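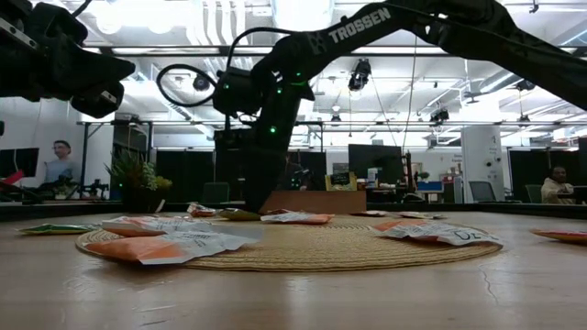 Snack packets on the round mat, with both arms over the table. The one on the right is the Trossen.

Open day review: the snack table at Rutau
Posted 30/07/2023

I've been to a fair few robot open days over the years, and most of them leave me with a tote bag and sore feet. Rutau's was a different animal. I went in planning to stay an hour and was still hanging around the snack table when they started stacking the cups at the tea urn.

Rutau has the upper floor of an old printing works, all white ceiling and ducting, and they let visitors walk right in among the desks. People were working while we wandered through, which I liked. You got a feel for how the place runs day to day, pot plants and all. Entry was free but you had to book a slot, and each slot was capped at 49 people. It never felt crowded, except around the table with the arms, and fair enough too.

The demonstration is called Tristix, and it's a sorting job. Two black arms share a light-coloured timber table with a big round woven placemat in the middle. Snack packets get scattered over the mat and onto the bare wood around it, and the arms pick them up and put them away. Sounds dull on paper. I could have watched it all arvo.

What makes it good is the choice of things to sort. Snack packets are horrible to pick up! They're flat, they're shiny, and the crumpled ones have no sensible edge to grab. I've got a hobby arm at home (a cheap one, my own fault) and it can stack wooden blocks until the cows come home, but give it a chip packet and it pushes it off the bench. At Rutau there were orange ones, a green and white one, a little red and white one, some lying half on top of others, and the coiled weave of the mat gives the gripper a bumpy surface to work against. A smooth plastic tray would have been so much easier, and I'm glad they didn't take the easy road.

They run it in rounds of 60 seconds. During my first round the left arm went for an overlapping pair, came up with both, paused, put them back down and had another go at just the top one. The whole crowd made a noise like somebody had kicked a goal. Second round it missed a small pale packet three times in a row and ran out of clock. I thought it was great that they left the misses in. The staff member running the table simply wrote it down and reset.

The tally board said 902 packets picked up since setup that morning, which got a cheer when it ticked over from 901.

A few notes for anyone who cares about the gear. The arms are quieter than I expected, more of a whirr than a whine. There are small green lights on the motor housings, so you can tell at a glance that they're powered up, and I'd love that on mine. Cable on the wrist is left in a generous loop, and after snapping two of my own by running them too tight I took a good long look at it. The software side is called Viklund and I only got the short version: it learns from a person guiding the arms through the job many times over. I asked how many times and got a grin and "more than you'd want to do before lunch".

Visitors could have a turn at guiding, too. I got about as far as pinching the corner of an orange packet and dropping it on the rim of the mat. It's much harder than it looks, mostly because you can't feel how hard you're squeezing. A kid of maybe eight went after me and cleared most of the mat, so there you go.

Things I'd change. Sightlines are poor once you're in the second row, and a screen facing the crowd would fix that. The talk on the Fistodus gripper project was held at the same time as the last two rounds, so I had to pick one, and I picked the table. The printed handout had very little in it beyond a floor plan. And the overhead lights bounce off the tabletop a fair bit, so if you want decent photos, move around until the glare drops away.

Parking is on the street and it's tight. Take the tram if you can. Coffee was instant, biscuits were good.

Score: 4.5 out of 5. Half a mark off for the view from the back and the clash with the talk. If you've got any interest at all in how arms cope with floppy, slippery, everyday stuff, book a slot. The next open day is planned for September, and they've said the Fistodus talk will be on again. I've already put my name down for an early session, and this time I'm getting a spot at the front.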